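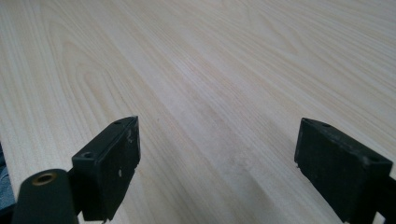
Gravberg desk top, pale wood grain

Gravberg Table

The Gravberg is a plain work table with a light wood-grain top. It is sold by Dosen for home offices, craft rooms and shared workrooms, and it ships flat in 2 cartons.

The grain runs in fine parallel lines with some wider tan streaks, and opens into arches in places. The pattern varies from one top to the next, so two tables placed side by side will not match exactly. The finish is matte.

Corners are rounded. A small round grommet near the back takes power and data cables through the top. The grommet is dark gray on all tables in this color.

Small items such as a desk tray, a basket or a soap dish can sit directly on the surface. Dark scuff marks will show on the pale finish. Wipe with a damp cloth and mild soap, then dry. Do not use scouring pads or solvent cleaners. 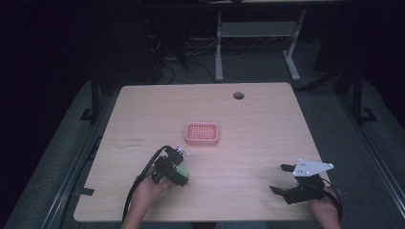 Ordering

Item: Gravberg table, pale grain
Price: 2,135
Delivery: 7 working days to Dudville and Adjei, longer elsewhere
Warranty: 36 months on top and frame

Assembly takes two people. Tools are not included. Replacement grommets can be ordered separately through the parts desk; ask for Iolo Gape. For orders of more than one table, contact Beca Bowen in sales before paying online, as the delivery charge is worked out by hand.

The dark grain version is out of stock until November.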